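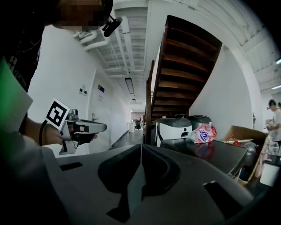
Tatu Lyimo wrote in to say that jaw slop on the handheld grippers comes from the pivot screws, and that I was wrong in January to blame the rail. I checked. The screws on the Pitcombe unit had backed out up to 6 hundredths of a millimeter. Retorqued, blue threadlocker, 500 open-close cycles, no movement.

The marker offset still has to be redone after any work on the jaws. Old value was 81 mm to the jaw tip. I'll post the new one once Mutua has repeated my measurement.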